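I bought the Kevholm garage shelf in February, after the old one finally folded in the middle and dropped a can of deck stain on my boots. So I've had a good long while to live with it, and a couple of people (hi, Mercy!) keep asking if I still like it. I do! Mostly. Let me get into it.

First, the putting together. The box says one person can do it, and I suppose one person can if that person has arms like a gibbon. I got the four legs standing, turned around for the mallet, and they all lay down again. In the end I called Nandini from next door and between the 2 of us it was up before lunch. The shelves drop into little slots and you tap them down at the corners. No bolts, no screws, no tiny bag of washers to lose under the freezer.

One gripe: the slots are cut a bit rough. I've got a nick on my thumb from the second shelf up. Wear gloves, or run a file over the edges first like I should have.

Once it's standing it is SOLID. I have paint on the bottom, then the camping stuff, then car things, then a layer I can only call "other." My old shelf used to sway when the dryer was running and this one just sits there. I did push it up against the wall and use the strap that comes with it, and you should too, especially with kids in and out for bikes all day.

The shelf boards are where they saved their money. They're thin pressed board, and the one with the paint on it has started to dip a little in the center. It's been like that since about April and hasn't gotten any worse, so I've stopped looking at it. If I were doing it over I'd cut my own boards from something thicker and keep the ones in the box for drawer bottoms or whatever.

What really changed the garage, though, was putting bins on it. For years I just set things straight on the shelf, and everything small ended up at the back where only spiders go. Now it all lives in bins and I pull out the whole bin.

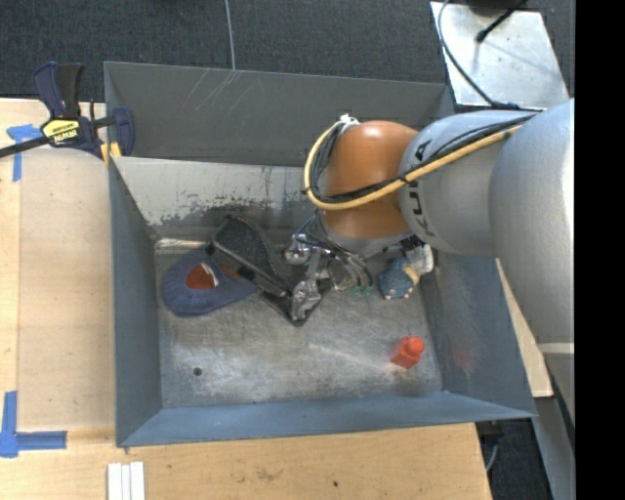

Go for straight sides if you can find them. The sloped kind look neat stacked up in the store, but you lose a whole lot of room at the bottom, and on this shelf you can only fit two across where you should get three. Measure before you buy! I didn't, and I had to drive back to Lerkville with a trunk full of the wrong size. And put the heavy ones at waist height, your back will thank you.

Would I get another Kevholm? Yep, I've already got a spot for it next to the water heater. I'd just budget for better boards and a decent pair of gloves.

8 comments | Share this post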